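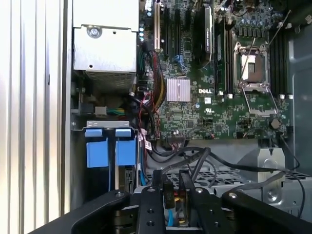

The Dell with its side off and the processor socket open.

Most home robots begin with a grand plan. Stander, put together over 19 evenings in a shared workshop in Skavport, began with a lack of anything decent to run it on. The answer was an elderly Dell workstation, which cost less than the arm's screws. It has two blue drive carriers, a great deal of cable and, for now, an empty socket. The new processor is due in June. So was the last one.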